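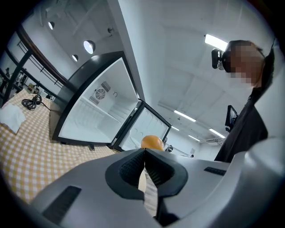
The first thing you learn about the Findia hand-held gripper kit is that your own fingers have been spoiling you. I had it for most of September, and for the first day or two I could hardly pick up a napkin without muttering at it (my apologies to everyone in earshot).

Findia sells the grippers in pairs, along with a marker cube for each one and a head-mounted camera, and the idea is that you do ordinary kitchen chores while the kit records how you did them, so a robot can study them later. Ebere Olatunji, who has taught more beginners than she cares to remember, told me to slow down and let the tips do the work, and by my third session I was getting along nicely!

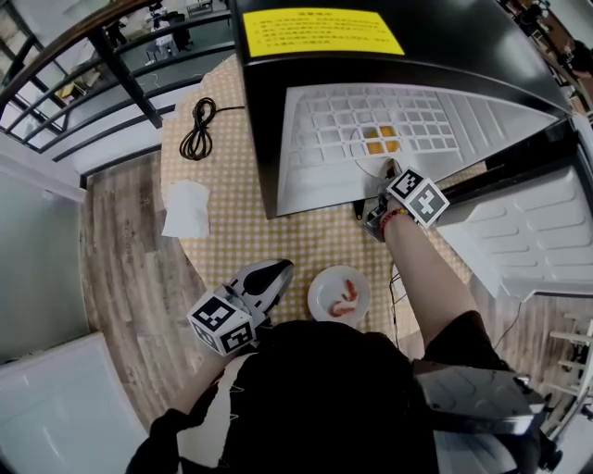
Reaching into the oven with the right gripper while the left waits near the table's edge.

The rubber pads are lovely on round fruit, a bit less so on small slippery things. My wrists were ready for a rest after 9 minutes, and Fabrice Gilbert, whose forearms are twice mine, said the same. At $462 for the pair I'd still happily keep them, though I do wish the carrying case came with a better zipper.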